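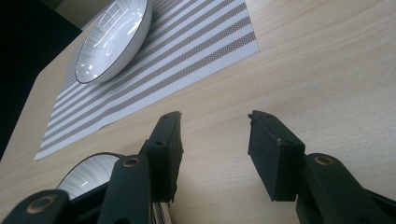 **What time is tea? Mealtimes and the table in Gronow and Hostville**
Final report, Community History Project
Teresa Frade and Aníbal Cordeiro
June 8, 2023

## How we got to this topic

We had planned to do our project on the old Trimier cannery, and we spent most of February reading about it before we worked out that another group had already claimed it. By then we had talked to a few former cannery workers, and we noticed that whatever we asked them about (the wages, the smell, the flood year) they kept drifting back to food. What was in the lunch tin, who had to wait for whom before anyone could pick up a fork, whose mum would feed you if you happened to be standing in her kitchen at half past five. We went home after the third of these conversations and rewrote our proposal that night.

Our question, as it ended up, is a simple one. How did households in our two towns organise the evening meal when the cannery was running, and how do they organise it now? We say "tea" for most of this report, as our older participants did. A few of the Hostville people said "supper" and one gentleman was quite firm about "dinner", so we have left those words alone in the quotes.

## What we did

We handed out a paper survey at the library in Gronow and at the Faltus Street markets in Hostville, and we got 216 of them back that we could use. A fair number of the others had been filled in by children as a joke, which we enjoyed but couldn't include. The survey asked what time people eat, where in the house they eat, who cooks, who clears up, and whether there is a rule at the table that visitors wouldn't know about. That last question was Aníbal's idea and it turned out to be the best one on the page.

We then did longer interviews with 35 people, all of whom had lived in one town or the other before 2000, the year the cannery closed. Most interviews were done at the person's home. Teresa did the Gronow ones and Aníbal did most of the Hostville ones, mainly on account of the bus. We recorded the conversations where people were happy for us to do so, and took notes by hand where they weren't.

We didn't try to pick a balanced sample. The people who stop to fill in a survey at a library are people who go to libraries, and they are more likely to be retired than the towns as a whole. Please keep this in mind for everything that follows!

## The whistle and the clock

In the cannery years the day shift knocked off at five, and nearly everyone we interviewed remembered the whistle. It could be heard right across Gronow and, with the wind behind it, on the near side of Hostville as well. Potatoes went on at the whistle. One woman told Teresa that her mother never owned a kitchen timer and saw no need for one, and that on public holidays, when there was no whistle, tea was always either raw or ruined.

The result was that whole streets sat down together, or as good as. Children who were out playing all disappeared inside at once and all came out again at once, at least in summer. Shift families were the exception. If your father was on nights you had your main meal in the middle of the day on weekends and something on toast in the evenings, and we heard more than one person say they had felt a bit odd about this as a child, as though their family was doing it wrong.

The surveys show how much has changed. The times people wrote down for their evening meal start at half past four and go through to after nine, and a lot of them wrote two times, or wrote "depends", or drew an arrow from one to the other. We had left only a small box for the answer and we should have left a bigger one. Sport training was the reason given most often, followed by work in the city and the drive home from it.

## Where people sit

We were expecting to find that people used to eat at the table and now eat on the couch. It's what everyone told us we would find, including both our families, and there is some of that in the answers. But the older interviews were messier than the story. Many of the cannery cottages had kitchens too small for everyone to sit down together, so the children ate first, on a bench or on the back step, and the adults ate afterwards. The big table in the front room was for Sundays and for the minister. One man in Hostville said he didn't remember eating a weekday meal sitting on a proper chair until he was 12, when his oldest brother married and left a place.

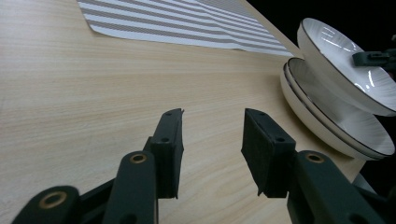 Setting the table was a subject people had strong feelings on. In the Sunday version there was a cloth, and the cloth was ironed, and somebody (nearly always a daughter) was responsible for it. Weekdays were oilcloth or nothing. Placemats came in later, and several people described them as a great relief, as you could wipe or shake them and be finished. Others held out. One of our Gronow participants still puts a cloth on every night for herself alone and told Teresa she would sooner eat standing up than off a bare table.

Among the survey answers from younger households, the table is often used for everything else first. Homework, a sewing machine, a half-done jigsaw, the laptop somebody works on. Meals have to be fitted in around these or the whole lot has to be pushed up one end. We both laughed at this as it's exactly what happens at Teresa's house, where most of this report was written and then moved out of the way for plates.

## Who cooks and who clears

Here the change is real, though perhaps smaller than people like to think. In the interviews about the cannery years the cook was the mother, or a grandmother if the mother was working on the line, and there were a great many mothers working on the line. They came home at the same whistle as their husbands and then started the meal. We asked how this was managed and the answer was usually older daughters. One participant had been peeling for six people from the age of nine. She told us this without any complaint at all, then went quiet for a while, and then asked if we would like more cake.

In the survey, women still do most of the weeknight cooking, but there are a good many households where it is shared or goes by the day, and men who live on their own cook more than we had guessed. Clearing up is where the arguments are. People wrote on the back of the page about clearing up. They wrote about pans left to soak, about the correct way to load a dishwasher, and about relatives who vanish to the toilet at the moment the last fork goes down.

## Rules at the table

We could have filled the whole report with these. A few that we liked:

- You don't ask for the last potato. It has to be offered to you twice.
- Bread is eaten before the meal in our house and never with it.
- Whoever says "I'm full" first does the drying.
- No talking about the cannery until pudding. (This one came up in two different families who didn't know each other.)
- Grandad's chair is Grandad's chair, and he's been gone eleven years.

Rules about phones were common in the newer answers, as you would expect, but what struck us was how much they resembled the old rules about the wireless and then the television. Off during the meal, except for the news, except for the football, except when Dad wants to check something.

## What we think it means

When the cannery closed, people in both towns lost work, and this has been well written up by others. We hadn't read anything on what it did to the hour of five o'clock. Our participants talked about the whistle with a fondness that surprised us, considering how many of them had disliked the job. It told them when to stop, and it told them that everyone else was stopping too. A few said the evenings felt long for years afterwards.

We don't want to overdo this. Plenty of people were glad to be rid of it, and several women in particular said they would never go back to having a hot meal expected on the table at a set minute. Families we spoke to who eat in two sittings, or at the bench, or in the car outside swimming, didn't strike us as unhappier than the ones who remembered sitting up straight in the front room on Sundays.

## What we would do differently

We would start with the interviews and write the survey afterwards — we did it the other way around, and half of the questions we ended up caring about aren't on the form. We would also have asked about breakfast. Aníbal wanted to and Teresa talked him out of it, and she has since apologised.

We would have liked more participants who moved to the towns after the closure, particularly the families who came for the new hospital in Hostville. They appear in the survey but not in the interviews, and their answers to the rules question were some of the most interesting we had.

## Thanks

To everyone who let us sit in their kitchens, and who fed us, which was nearly all of them. To the library in Gronow for the photocopying. To Aníbal's grandmother, who checked our spelling of several dishes and corrected our method for one of them. Copies of the recordings, where people agreed to it, will go to the local history shelf once we have finished typing up the notes that go with them.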